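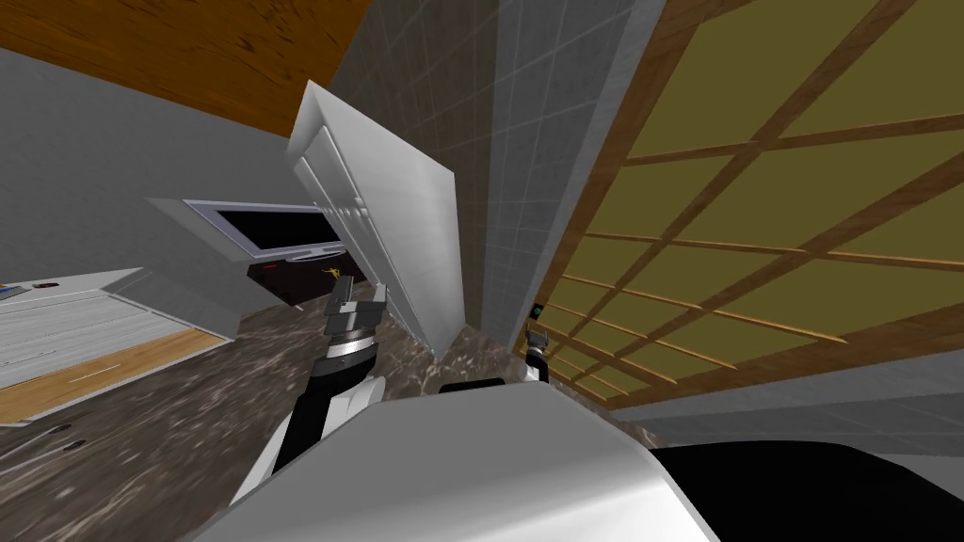 The Clerkitz door fault was a control error in the household manipulation software Clerkitz, developed by the robotics firm Erora. It caused a two-armed robot to keep pulling on a cabinet door after the door had reached the end of its hinge travel. The fault was found in simulation in August 2024, before the affected version was installed on any physical machine.

Erora used a simulated kitchen, known internally as Urban, to test the opening and closing of cabinets. In a batch of 1,000 runs, 409 ended with the arm stopped by its joint torque limit. In 12 of these the robot's base tipped far enough to trigger the simulator's fall check.

Berkay Işık, an engineer at the company's Hunport office, traced the problem to the routine that estimated the door's hinge angle. The routine assumed that the fingers stayed fixed on the door. When the grip slipped, the estimate fell behind the door's real position, and the controller went on commanding motion toward an angle the hinge could not reach.

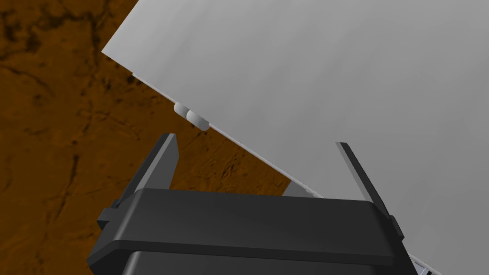 Why did the robot keep pulling after its grip slipped?
The software worked out the door angle from the position of the gripper and had no separate check for slipping, so it read the door as only partly open.

A corrected version was released in October. It compares finger position with wrist force and stops the arm when the two disagree. Erora repeated the test with 700 runs and recorded no tipping. Stops at the torque limit still occurred with doors that had stiff hinges, and the release notes list these as a known issue.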